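Etach Gripper Comparison Guide
Section 6: Bag and bin test (soft film)

Use this test after the rigid object tests in Section 5. It compares two grippers on thin plastic film, which is hard to pick up and easy to tear. The two arms run at the same time, each with its own gripper, under one operator.

6.1 Setting up

1. Hang one black trash bag on the wall hook. Gather the top and loop it over so that the rest of the bag hangs freely.
2. Clear the carpet between the two arm bases. Tape, sponge and cardboard may stay to the left of the work area.
3. Load profile 709 on the Wullora controller. Profile 985 is for cloth and closes too slowly for film.
4. Set grip force to 80 on both sides. The scale runs to 1000, so small changes at the low end matter.
5. Jog each arm until the grippers are to the left and right of the bag opening. Save this as the start position.

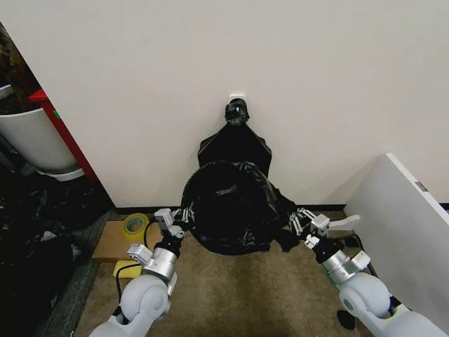

Figure 6-1. Bag on wall hook, one gripper at each side of the lower part.

Note: The left and right tool offsets are stored separately. If you swap a gripper, enter its offset again before you jog the arm.

CAUTION: Keep hands out of the space between the arms while the controller is enabled. Both arms can move toward the center together.

6.2 Contact check

6. Jog the left gripper to the bag and stop at first contact. Read the force value on the controller and write it down.
7. Do the same with the right gripper. It may be placed farther toward the front of the bag.
8. With both grippers touching, wait for the two readings to settle. If either one keeps drifting, back off and zero the sensor on that side.

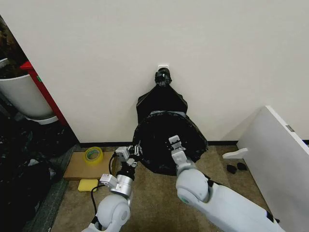
Page last changed: June, N. Skoryk

9. Close the left gripper, then the right. Do not close both with one command the first time.
10. Pull each side back slowly with the jog wheel. Mark the result as held, slipped or torn on the score sheet.

Note: A slip with no mark on the film is still a slip. Irfan Jugah's early sheets counted these as held, so leave them out if you are comparing with older results.

6.3 Rim approach

This part needs the white bucket on the floor below the hook, with a bag over it.

11. Bring the right gripper in above the right side of the rim. Stop before it touches.
12. Bring the left gripper in from the left side of the bag, partly open.
13. Check cable slack on both arms at this position. A cable that pulls tight here will pull the wrist off line later.

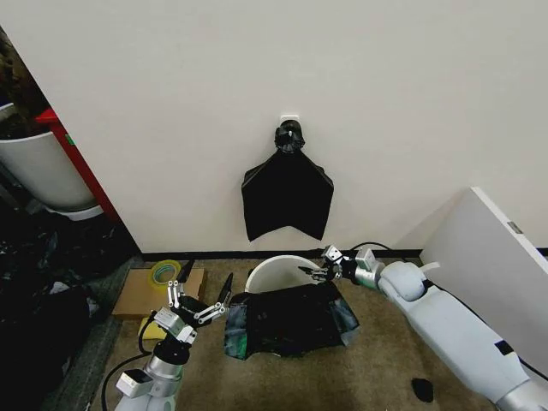 14. Lower the right gripper at creep speed. If the fingers catch a fold on the way down, raise the arm, open the gripper and start again from step 11.
15. Repeat until you have five clean approaches on each side. Change the bag if it has a hole or a long crease at the rim.

Narrow fingers get under the film more easily but tear it sooner. Wide pads hold better once closed. Enter both the approach and the hold on the sheet, as one score hides this difference.

6.4 Two-arm hold

16. Grip the rim on both sides and raise it with the opening toward the head camera.
17. Turn on Link Arms. From here the right arm follows the left.
18. Hold the rim upright and watch both force readings. 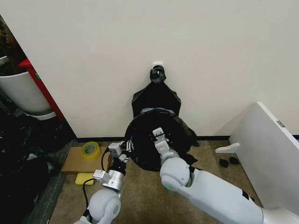

19. If one side reads more than twice the other, turn off Link Arms and correct the angle of the weaker side by hand jog. Turn it on again and repeat the hold.
20. Lower the rim to the floor, open both grippers and return to the start position.

CAUTION: Do not press Stop to end a hold. Stop opens the grippers on some Prutbridge firmware. Use Pause, then lower.

6.5 Score sheets

Write the gripper serial number and the side it was mounted on at the top of every sheet. Send finished sheets to Karthikeyan Gounder by Wednesday. Questions about force settings go to Ambros Hofstetter.

For grippers with suction pads, skip 6.2 and see Section 7.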